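Care of Worktops, Boards and Table Surfaces in Shared Kitchens

Residents' Handbook, Section 3

Surfaces in the shared kitchens at Edemitz House are in use from early morning until late in the evening, and most of the damage reported to the office comes from ordinary cooking and cleaning. The following guidance applies to all kitchens in the Kusard and Pakzad wings. Residents who have their own kitchenette may also find it useful, although the materials there may differ.

Daily cleaning

Wipe worktops after each use with a soft cloth wrung out in warm water and a little washing-up liquid. Rinse the cloth and wipe again with clean water, then dry the surface with a tea towel. Soap that is left to dry forms a dull film, and this is often mistaken for wear.

Crumbs and grains of salt should be brushed off before any wet cleaning. A dry cloth pushed over sugar or salt will leave fine scratches on a polished surface, and these show up badly under the kitchen lights.

Scouring pads, wire wool and cream cleaners with grit in them must not be used on stone, marble-patterned or lacquered surfaces. They may be used on the inside of the steel sinks only, and the sink should be well rinsed afterwards.

Stone and stone-effect surfaces

Natural marble is easily marked by acids. Lemon juice, vinegar, wine, tomato and some descaling products will dull the polish within minutes, and the mark cannot be washed out. Spills of this kind should be blotted with kitchen paper, working inwards from the edge, and then rinsed with plain water. Wiping spreads them.

Stone-effect surfaces are less troubled by acids but many are more easily harmed by heat. Pans and baking trays should be set down on a trivet or on the hob. The same applies to slow cookers and toasted sandwich makers, which warm the surface beneath them for long periods.

Vinegar and water is often recommended as a general kitchen spray. It is suitable for glass and for the tiled splashbacks, although care should be taken with the grout. It should be kept away from marble altogether. 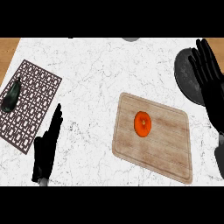 Domestic Services Department

Mats and trivets

Openwork mats let air pass beneath a dish and are easy to rinse, but liquid will run through the gaps to the table. Lift the mat after every meal and wipe underneath. Coloured mats should be fully dry before they are put back, as damp dye can stain a pale surface. Decorative mats are not always heatproof, and residents should check the label before placing anything hot on them.

Cutting boards

A board should be used for all cutting, including bread and fruit. Place a damp cloth or a sheet of damp kitchen paper beneath it to prevent slipping, and remove this when the work is finished.

Keep separate boards for raw meat and for food that will be eaten without cooking. Wooden boards should be washed by hand on both sides, rinsed, and stood on edge to dry. They must not be soaked or put in the dishwasher, where they are likely to warp or split. To remove the smell of onion or garlic, rub the board with coarse salt and half a lemon, over the sink and well clear of any marble, then rinse.

Dry wooden boards may be treated with food-grade mineral oil. Up to 100 ml is enough for a full set. Apply it with a clean cloth, leave it overnight and wipe off what remains. Olive oil and sunflower oil turn rancid in the grain and are not suitable.

Wooden surfaces

Wooden tables and shelves should be cleaned with a cloth that is barely damp, following the grain. Standing water must be dried at once, in particular along joints and at the ends of boards. White rings left by cups will often fade by themselves over a few days. Where they do not, please report them. Sanding and varnishing should not be attempted by residents.

Stubborn marks

For a dried-on food mark, lay a warm, damp cloth over it for five minutes and then lift it with a plastic scraper held flat. For an oily stain on stone, mix bicarbonate of soda and water to a thick paste, spread it over the stain, cover it with cling film and leave it overnight. Remove the paste with a plastic scraper and rinse. Older stains may need the treatment twice. Try any method first in a corner that is normally out of sight.

Bleach should not be left on any worktop, and must never be mixed with vinegar, descaler or another cleaning product.

Supplies and repairs

Cloths, washing-up liquid and bicarbonate of soda are kept in the cupboard beside the Itau stairwell. Mineral oil is issued on request. Chips, cracks and open joints should be reported to Valquíria Guimarães on extension 77, giving the wing and the kitchen number. Outside office hours, please leave a message on extension 700.

The worktops in the Pakzad wing will be resealed in April. Notices will be placed on the kitchen doors beforehand, and all items must be cleared from the surfaces by 8 a.m. on the day shown.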